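다이얼 두 개면 충분하다

얼마 전에 밥솥이 고장 났다. 십 년 가까이 쓴 물건이라 미련은 없었는데, 새로 살 밥솥을 고르다가 그만 진이 빠져 버렸다. 요즘 밥솥에는 메뉴가 왜 이렇게 많은지! 백미, 잡곡, 현미까지는 알겠다. 그런데 '고슬 백미'와 '찰진 백미'와 '구수한 백미'가 따로 있고, 앱을 깔면 메뉴를 더 내려받을 수 있단다. 밥솥에 와이파이 비밀번호를 넣으라는 안내문을 읽다가 나는 잠시 창밖을 봤다.

결국 산 건 Fineo라는 회사의 중간 가격대 제품이다. 밥은 잘된다. 불만은 밥맛이 아니라 버튼에 있다. 유리처럼 매끈한 판을 손가락으로 건드려야 글자가 떠오르는데, 설거지하다가 젖은 손으로 누르면 꿈쩍도 안 하고, 행주로 닦으면 또 기가 막히게 반응해서 예약 취사가 걸린다(한번은 새벽 3시에 김 빠지는 소리에 깼다). 어머니는 우리 집에 오셔서 이 밥솥 앞에 서 계시다가 그냥 냄비를 꺼내셨다. 평생 밥을 해 온 분이 밥솥 앞에서 물러나는 걸 보니 기분이 참 묘했다.

나는 기계를 싫어하는 사람이 아니다. 오히려 새 물건 나오면 먼저 기웃거리는 쪽이다. 그런데 집안일에 쓰는 물건만큼은 갈수록 옛날 방식이 그립다. 돌리면 돌아가고 누르면 눌리는 것. 손끝에 '딸깍' 하고 오는 게 있어서 굳이 들여다보지 않아도 되는 것. 부엌일이라는 게 원래 그렇지 않은가. 국은 끓고 있지, 전화는 오지, 애는 양말 한 짝이 없다고 소리를 지르지. 그 와중에 화면을 켜고 메뉴로 들어가고 확인을 누르고 있을 틈이 어디 있나.

우리 집에서 제일 말 잘 듣는 물건을 꼽으라면 단연 다이얼 달린 것들이다. 전자레인지도 그렇고, 선풍기도 그렇고, 세탁실에 있는 오래된 탈수기도 그렇다. 설명서가 어디 갔는지 모르는데 아쉬웠던 적이 없다. 손님이 와도 "저거 어떻게 써?" 하고 묻는 일이 없다. 이게 얼마나 대단한 일인지 새 밥솥을 들이고서야 알았다.
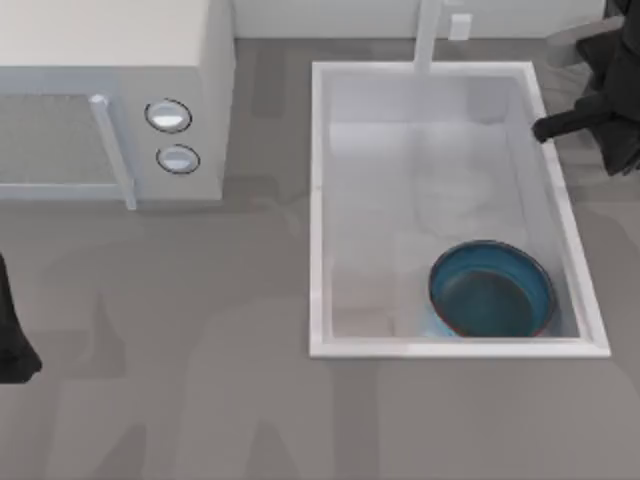

예전에 이런 이야기를 블로그에 짧게 올렸더니 Prarnham이라는 닉네임으로 댓글이 하나 달렸다. 자기는 눈이 점점 나빠지고 있는데 터치식 인덕션으로 바꾼 뒤로는 혼자 라면도 못 끓이게 됐다고, 점자 스티커를 붙여 봤지만 스티커를 더듬는 동안 다른 버튼이 먼저 눌려 버린다고 했다. 그러면서 편하고 불편하고의 이야기로만 쓰지는 말아 달라고 덧붙였다. 뜨끔했다. 나는 투덜거리고 있었는데 그분한테는 저녁을 먹느냐 못 먹느냐의 문제였던 거다.

그 댓글을 읽고 나서부터는 매장에 가면 눈을 감고 만져 보는 버릇이 생겼다. 점원이 이상하게 쳐다보지만 뭐 어떤가. 눈 감고 만져 보면 매끈한 판은 정말로 아무것도 알려 주지 않는다. 어디가 시작인지 취소인지, 내가 지금 뭘 눌렀는지조차 모른다. 삑 소리는 나는데 무슨 삑인지 알 수가 없다. 켜는 소리도 삑, 끄는 소리도 삑, 잘못 눌러도 삑.

물론 만드는 쪽 사정도 짐작은 간다. 구멍이 없으니 때가 덜 끼고, 부품이 줄고, 매장 조명 아래서 근사해 보인다. 닦기 편한 건 나도 인정한다. 다이얼 틈새에 낀 기름때를 이쑤시개로 파 본 사람이라면 그 마음 알 것이다. 그래도 나는 한 달에 한 번 이쑤시개를 드는 편이 하루 세 번 화면과 씨름하는 것보다 낫다. 게다가 다이얼은 고장이 나도 대개 손잡이 하나 갈면 그만인데, 터치판은 통째로 갈아야 한다며 새로 사시는 게 낫다는 말을 듣기 일쑤다.

부엌만 그런 것도 아니다. 내가 다니는 체육관은 올봄에 러닝머신을 죄다 Finesport 신형으로 바꿨다. 큼직한 화면에 숲길도 나오고 바닷가도 나온다. 멋지다, 멋진데, 뛰다가 속도를 줄이려면 흔들리는 손가락으로 화면의 작은 화살표를 맞춰야 한다. 숨이 턱까지 찬 사람한테 그런 정밀 작업을 시키다니! 구석에 한 대 남은 구형은 팔걸이에 큼직한 고무 버튼이 달려 있는데, 저녁 7시쯤 가면 그 앞에만 줄이 생긴다. 관장님이 이 줄을 좀 유심히 봐 주셨으면 좋겠다.

가끔은 우리가 기능 수를 보고 물건을 사는 버릇이 든 탓도 있지 않나 싶다. 나부터가 그렇다. 비교표를 펴 놓고 칸이 많이 채워진 쪽으로 마음이 기운다. 자동 메뉴가 133가지라고 적혀 있으면 평생 다섯 개도 안 쓸 걸 알면서도 괜히 든든하다. 그렇게 든든해서 산 물건으로 내가 매일 하는 일은 '백미, 취사' 이거 하나다. 그러니 비교표에 칸을 하나 더 만들어 주면 어떨까. 젖은 손으로 쓸 수 있는가. 안 보고 쓸 수 있는가. 이 두 가지만 적혀 있어도 나는 돈을 더 낼 생각이 있다.

다음 달이면 세탁기를 바꿔야 한다. 벌써부터 걱정이다. 봐 둔 건 Cisneros 제품인데 전원 버튼이 튀어나와 있고 코스 고르는 다이얼이 아직 달려 있다. 색은 솔직히 마음에 안 든다. 주말에 매장에 가서 눈 감고 한번 돌려 보고, 손맛이 괜찮으면 그걸로 할 생각이다. 어머니도 같이 모시고 가기로 했다.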